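Where Does the Electricity Come From?

By Wendy Whitlock

Somewhere near you there is a wall, and in that wall there are some holes. You have been told since you were very small not to stick anything in them. This is excellent advice, and you should go on following it until you are at least as old as a tortoise.

But it is a strange thing to have in a house, when you think about it. Nobody puts a tiger behind the wallpaper and then says "just don't poke it." So what is back there? Where did it come from? And why does it hum when the refrigerator is on?

(The last one is easy. The refrigerator is humming. The wall is innocent.)

The very small things

Everything you can touch is made of atoms. Your sock is made of atoms. So is your cousin. Atoms are much too small to see, and inside each one are even smaller bits called electrons.

In some materials, such as rubber and most plastics, the electrons stay close to home. They are the sort of electrons that don't like parties. In other materials, mostly metals, some of the electrons wander around from atom to atom and will go wherever they are pushed. If you push them all in the same direction, you have an electric current.

Copper is very good at this, and it bends easily, so a lot of the wire in houses is made of copper. The wire is then wrapped in plastic, because the electrons in the copper would be just as happy to go through you.

Materials that let a current through are called conductors. Materials that don't are called insulators. Some conductors you might meet today: a spoon, a coin, a wet bathroom floor. Some insulators: a rubber boot, a dry plastic ruler, a pillow.

Who does the pushing?

Electrons won't march down a wire because you asked nicely. They need a push, and the push has a name: voltage. A small battery gives a small push. A wall outlet in an American house gives a push that is eighty times bigger than the one from the battery in your TV remote. That is why you may put a battery into a remote all by yourself, and you may not put a fork into an outlet under any circumstances.

The push from the outlet begins at a power station, which may be a long way from where you live. In the town of Jukberg, where I grew up, ours sat beside the river and looked like a very serious shoebox. My class went to visit it when I was 9. We had to wear hard hats that came down over our eyes, so I can tell you a lot about what the floor was like.

What I missed was the generator. A generator is a big machine that spins magnets near coils of wire. When a magnet moves past a wire, the electrons in the wire get a shove. Move it again and again, very fast, and they get shoved again and again, very fast. An English scientist worked this out nearly two hundred years ago, and people have been spinning things ever since.

The hard part is finding something to do the spinning. At Jukberg it was falling water. In other places it is wind, or it is steam. To get steam you have to boil water, and people have boiled it by burning coal, burning gas, burning wood chips and splitting atoms. A surprising amount of the modern world runs on what is really a very large kettle.

Solar panels are the odd ones out. They don't spin anything. Sunlight lands on them and knocks the electrons loose directly, and the panel just lies on the roof all day looking smug.

The long trip

From the power station, the electricity travels along thick cables hung from tall metal towers. It travels at a very high voltage, much higher than anything in your house, and this saves a good deal of it from being wasted as heat on the way.

You wouldn't want that sort of push coming out of the wall. It would cook your toast, and then your toaster, and then your kitchen. So near your home the electricity goes through a transformer, a box that turns a huge push into a smaller one. You may have seen one: a gray can on top of a pole, or a green metal cabinet in somebody's front yard with a warning label and a cat on it.

Then it goes into your house, through a meter that measures how much you use, and into a panel full of switches. From there the wires spread out behind the walls like roots, up to the lamps and down to the outlets.

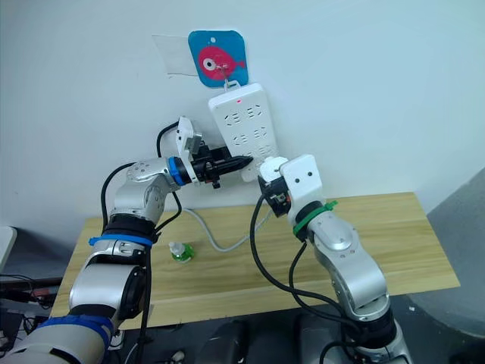
Every wire in the wall has a limit. If you ask it to carry too much current, it gets hot, and hot wires inside walls are how house fires begin. That is the job of those switches in the panel. They are called circuit breakers. When too much current goes through one, it snaps off, the lights go out, and somebody in the family shouts "Who did that?"

The things that use the most are the things that make heat. A hair dryer, a toaster and a space heater are all greedy. A phone charger barely sips. My friend Ilgın Yüksel once ran a waffle iron, a hair dryer and an electric kettle from the same outlet at 5 in the morning, and had to finish her waffle by flashlight. It was pale on one side. She ate it anyway.

How much is a lot?

We measure how quickly a thing uses electricity in watts. A small LED bulb uses 9 watts. A strong hair dryer, turned up, can use well over 1000. So drying your hair takes as much as lighting more than a hundred of those bulbs at once, and you still come out with a funny bit at the back.

Using 1000 watts for an hour is called a kilowatt-hour, and that is what your family pays for. I looked at my own bill for January and it said 669 of them. I blame the heater. The heater has not replied.

You can look for watts at home. Most machines with a plug have a small label on the back or the bottom, with the number of watts printed after it as a W. Ask a grown-up to help you look, make a list, and see who is the greediest. Please don't pick up anything that is plugged in, and don't announce the results at dinner unless you are ready for an argument.

Why are the holes different shapes?

If you look at an American outlet (look, with your hands behind your back) you will often see two slots and a round hole. One slot is a bit taller than the other.

The electricity needs a way to get to the lamp and a way to get back again, because a current only flows in a complete loop. The loop is called a circuit. The shorter slot is usually the "hot" side, and the taller one is called neutral. The round hole is the ground. It's there in case something goes wrong inside a machine, and it gives the current a safe path to take so that it doesn't take you.

Other countries use different shapes, and they are all very sure that theirs is the sensible one.

A few rules, which are boring and true

Keep water away from plugs, and keep plugs away from water.

Pull the plug, never the cord.

If a cord is cracked or you can see metal where there should be plastic, leave it alone and tell a grown-up.

Don't plug one power strip into another power strip. People do it all the time. People also used to brush their teeth with chalk.

If a wire has fallen down outside, stay far away, even if it looks as dead as a noodle, and get an adult to call for help.

Words to know

Atom: one of the tiny pieces that everything is made of.
Circuit: a complete loop that a current can flow around.
Conductor: something that lets a current through easily.
Electron: a tiny piece of an atom. The one doing all the work in this article.
Insulator: something that mostly doesn't let a current through.
Transformer: a device that makes the voltage bigger or smaller. Does not turn into a truck.
Voltage: the push.
Watt: the unit for how quickly electricity is being used.

Next time: Where Does the Bathwater Go?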